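2 min read

Hi Duangjai, the quick update on the Trenard reading scheme I promised you! We've now got 12 families coming along to the Lorard Street library, up from seven when your money came through, and the little ones have got through 100 picture books between them (yes, a lot of them about diggers). I'm really chuffed. The Thai and Lao shelf is the bit everyone asks about, so I've spent a bit more there than we planned and a bit less on posters.

Pongsak has offered to do story time twice a month until August, and I've said yes please!
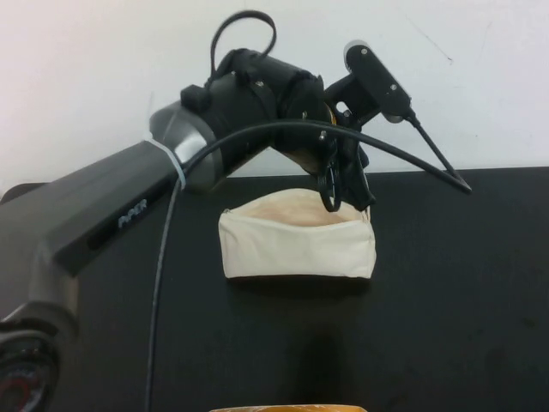

Four families still can't make the early slot, so I'd like to try a later one after the summer if you're happy with that.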